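The Jumper That Costs More Than It Says

Every spring the clothing chains find a new way to tell us that our old clothes are doing some good. This year it is the take-back bin. You drop off a bag, you get a voucher, and you leave with a feeling of having done your bit. I have been trying to find out what happens after that, and I am less comforted than the posters would like me to be.

Landville has had bins in its shopping centre since last March. The scheme is run by Pristen, a sorting firm, for the chain Baxter. In its first year it took in 3,098 bags. Pristen says 1,535 of those were "given a new life", a phrase I asked it to explain three times. The third reply said that new life covered resale, export, cleaning rags and "energy recovery". I would call that last one burning.

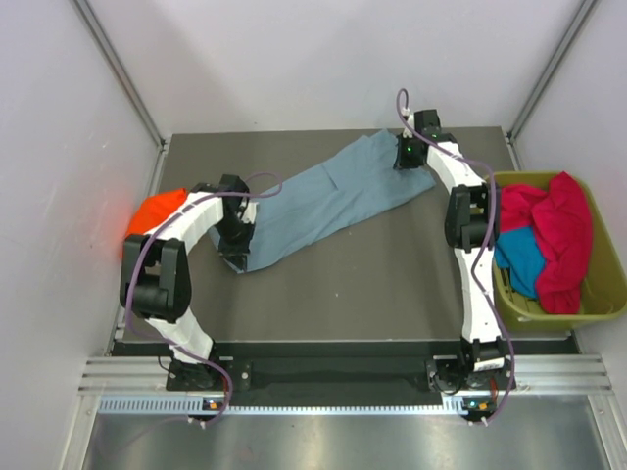
Can an old shirt be made into a new one?

Only with a good deal of trouble, and seldom with the shirts most of us own. Pure cotton can be shredded and spun again, but the fibres come out shorter and weaker, so new cotton is usually mixed in. Blends are harder still, and blends are what fills the rails.

Baxter's leaflet skips over this. It shows a green arrow going round in a circle. There is no arrow for the lorry, the baling or the ship. Nor is there one for the voucher, which gives you 8 pounds off when you spend 40. I watched the bin for a morning, and shopper after shopper went straight from it to the tills. You can call that recycling if you like. It looked to me like a sale.

Sportswear is the awkward cousin in all this. Football shirts are mostly polyester, they keep the smell of the changing room, and a new kit comes out every season whether the old one has worn out or not. 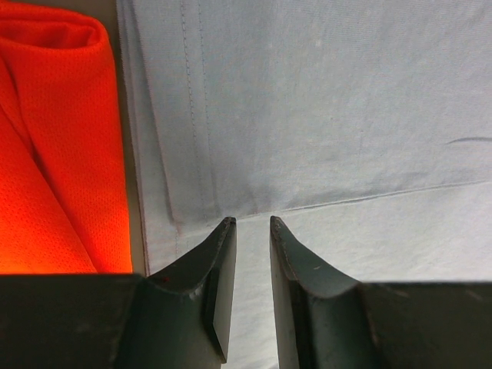

What the menders say

Noda, a repair shop two streets from the bins, mended 2,275 items last year and gave out no vouchers at all. Zips and knees, mainly. It charges for the work, and some customers grumble that a new pair of trousers would be cheaper. They are often right, and I would like to see that on a poster.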